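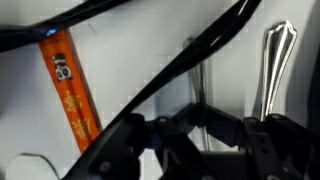
Vũ wrote that the utensil task should be dropped from the July showcase, as the cutlery handles are too shiny and too thin for beginners to plan a grasp on, and a club that only meets in the evening has no time to chase it.

Posted to: drilport-robotics-club
30th April, by the Hiddale bench lead
Search this list Search Advanced Go

I'd like to keep it in. My answers are under the quoted parts.

> The new members spend the whole session on one handle and
> never get to the sorting.

Fair point. I suggest we split the session. First half is cutlery, second half is the bowls and the bin. Whoever is on the laptop swaps at the break. We have 19 people signed up and one arm, so the rest can label recordings or work on the grasp planner in the meantime.

> Is the table layout fixed yet? Last year's team lost points
> for moving things between runs.

Not yet. I would like it fixed by the end of next week. My vote is to leave the bin in the middle and the bowl at the front by the laptop, and to keep the tools on the mounting plate over on the arm's side. If you have a reason to move the shape cube, say so on the list before you move it.

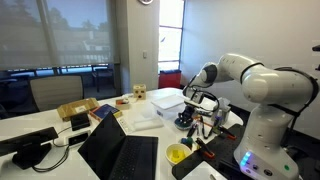 Bench layout, arm over the table, laptop at the front.

The rules for the Drarnia student round say the layout sheet has to be handed in with the code. We can't change it after that. I'll draw up the sheet once I have replies.

> How many recordings do we need before training?

The target is 500 for each task. As of tonight the shared folder has 1,030 in total, and a lot of those are old ones with the previous finger settings. Please don't delete them. Put them in the folder called "old fingers" and note the date in the text file.

Other things. Write the speed limit you used in the log, even if you didn't change it. Two of the entries from last session have no speed at all and I can't use them.

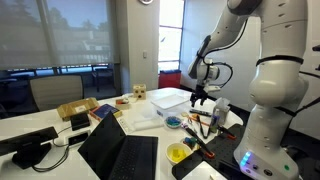

If you stop a run by hand, mark it as stopped and start a new file. Don't carry on in the same one. The planner reads the whole file as a single attempt and the timing comes out wrong.

I still need someone to take over the wiki page for calibration. The steps on it are for the old software and step four no longer exists.

> Can we book extra bench time at Hiddale?

Yes, through the sign-up sheet. Two people minimum per slot.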